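Chapter 4
Surfaces, Edges and Where the Light Goes

I learned to look at tables in a bus station. I was nineteen, the last coach out of Stirthorpe had been canceled, and I had a pad of cheap paper and the stub of a pencil. The only thing in the waiting room that held still was a long table somebody had shoved up against the vending machine. So I drew it, badly, for most of a night. The legs came out four different lengths and the top looked like it was sliding into my lap. I kept that drawing, and I still take it out on the first day of class every September, mostly so people feel better about their own.

In the last chapter we worked with single solids - boxes, cans, the dreaded egg. Now we're going to put things on top of other things, and for that we need a surface that looks like it could hold them up. You'd think a flat plane would be the easy part. It's four edges! But a flat plane seen at an angle is where most beginners come unstuck, and I include the version of me who painted 27 kitchen interiors before noticing that every floor in them tilted the same way.

The trouble is that we know too much. We know a tabletop is a rectangle, so our hand wants to draw a rectangle, even when our eye is getting a squashed diamond with one corner poking toward us. Knowing wins nearly every time unless you measure. Hold your pencil out at arm's length, shut one eye, lay the pencil along the near edge, and carry that angle down to the paper without letting your wrist turn. Do it again for the next edge. It feels silly and it works.

You'll need very little for this chapter. I use a Torketti sketch pad, the 20-sheet one, because it lies flat and I don't feel guilty about wrecking a page. Any pad is fine. Get one soft pencil and one hard one, an eraser you can knead, and a ruler that you promise to use only for checking.

We'll start with corner views (two-point perspective, if you like the proper name), move on to table legs and why the back ones look shorter, and then spend a good long while on shadows. After that comes my favorite part, the Fludomwood exercise, named for the village hall where I first tried it on a room full of very patient people one wet Sunday. You draw the same table from three chairs, and then you draw it from a chair you never sat in. Don't skip ahead to it. I know you want to.

One more thing before you sharpen anything. Your first few tabletops will probably look like ramps. Leave them alone and start a fresh one beside them, same page if there's room. By the end of section 4.3 you'll be able to look back and spot which edge went wrong, and you can mark it in the hard pencil. 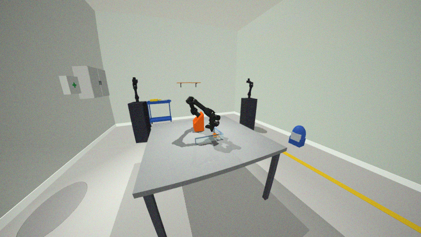
Figure 4.1 A flat top seen from the corner, with the near corner pointing down toward the viewer.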